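Filed under: Laundry & Clothing Care / Work Surfaces

Handling garments over a polished dark surface

A glossy black top with white marbling is a reasonable place to sort, hang and fold clothing, provided the surface is prepared and the work is done in a fixed order. The notes cover stone, sealed stone and printed marble-pattern tops. The procedures are the same for all three except where marked.

Surface preparation

Wipe the top with a damp microfiber cloth and a drop of dish soap in a quart of water. Wipe again with plain water. Dry with a second cloth, working front to back in straight passes. Do not use vinegar, lemon cleaner or scouring powder on real marble; these etch the polish and the dull spots are permanent. Printed tops tolerate diluted vinegar but scratch more easily than stone.

Black shows lint from light fabric and white veining hides it. Check the surface from a low angle with a lamp to one side. A lint roller picks up what the cloth leaves behind.

Let the top dry completely before setting fabric on it. Water trapped under a folded cotton shirt does not evaporate, and the shirt will be damp on one side when it goes into the drawer.

Garments on the hanger

Hold the garment at the top, at the shoulder seams or the collar, and let the rest drop under its own weight. Gripping lower down stretches knits at the side seam. For a heavy knit, support the hem with the other hand until the garment is over the table, then lower it hem first.

Clearance matters more than most people allow for. The hem of a hanging garment should clear the surface by 2 inches if it is to stay on the hanger. Less than that and the hem drags each time the garment is turned, which picks up lint and puts a crease across the front.

Leave hanging items 6 inches apart when they are airing. Steam from the bottom up, keeping the steamer head off the fabric. On printed tops, keep the steamer away from the edge seam – the adhesive softens and the edge lifts.

Containers

Use a smooth container with rounded corners for sorted pieces. Wire baskets and rough wicker catch on loops and fine knits. White or another light color makes dark socks easier to find at the bottom.

Keep the container to one side and leave the middle of the work surface open for folding. It can sit at an angle to the edge if that shortens the reach. Lift it to move it. A container pushed across a polished top will carry any grit underneath it along the whole distance, and the scratch shows plainly on black. Four felt pads on the base prevent this. Replace the pads when they flatten.

Taking a garment down

1. Undo the top button or zipper.
2. Support both shoulders.
3. Slide the hanger out through the neck. For narrow necklines, take it out through the hem.
4. Lay the garment face down and smooth from the center outward.
5. Fold, then place in the container with the fold facing up.

Zippers and metal buttons should be turned inward before the garment touches the surface. Rivets on jeans are the most common source of fine scratches. A cotton towel under the folding area is sufficient protection.

Notes by Ursina Bühler. Section on steaming revised in April. 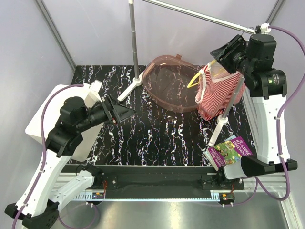 Hanging garment at right, white container at left, on a black marble-patterned top.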